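Toy kitchen: worktop bowing at the sink cut-out, and utensils that keep falling off

Posted by Natália Koubek in Play furniture and small repairs

I have a play kitchen with a grey hood, a white tile-pattern splashback, a black hob panel on the left and a sink let into the worktop on the right. It was assembled in July from the printed instructions, which I still have. Two faults.

First, the strip of worktop in front of the sink has dropped by 2 mm. It goes down further when a child leans on it. The screws underneath are tight.

Second, the wooden spatula and spoon come off their hooks whenever the hob is in use. The holes in the handles are a loose fit. I would like to keep them on the wall, as the cubby beside the hood is already used for cups.

I also want to know whether a real stainless pot will mark the printed burners. It gets dragged rather than lifted. Photos follow.

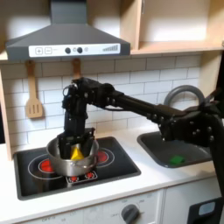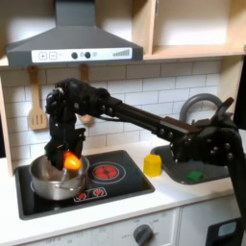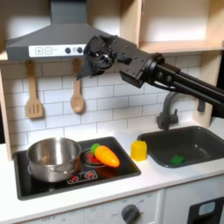

Issue 37, page 9

Branislav Čierny

Take the worktop fault first. A sink cut-out removes most of the width of the board at that point and leaves a narrow rail at the front, which will bend under load however tight the end screws are. Fit a batten along the underside of the rail, running past the cut-out at both ends. Softwood is adequate. Glue and clamp it with the worktop upside down, then leave it overnight before refitting. Screws alone will let it creep again. Check the screw length against the combined thickness before you start, or the points will come through the white surface.

Remove the basin before turning the top over. On mine it was only a push fit.

For the hooks, close each one slightly with pliers over a piece of cloth. If they are brittle, leave the hooks alone and put a loop of thin cord through each handle. The loop sits deeper in the hook and takes a knock better. Keep it short for safety.

As to the hob, steel on a printed panel will scratch it in time. The rim at the top of the pot is of no concern, but run a finger round the base and feel for a burr. Fine wet-and-dry paper removes it. Wash the pot afterwards.

Theophilus Asamoah

We have a Flesovton one and the utensils fell off that too. I gave up and put them in a mug.

Ludmila Bartoš

Agree with the batten. I would not use wood glue if the underside is coated, as it will not grip. Sand the coating off where the batten goes, or use a polyurethane adhesive, which can foam up to twice its volume, so mask the edges.

For the burners I cut a piece of clear self-adhesive film to the size of the panel. The pattern shows through it. It lifted at one corner and had to be trimmed, but the print underneath is unmarked. Clean the panel with a damp cloth and let it dry fully before applying the film.

Natália Koubek

Thank you. The underside is coated, so I will sand it. Cord loops are on and the hooks are as they were. I have not bought the film yet.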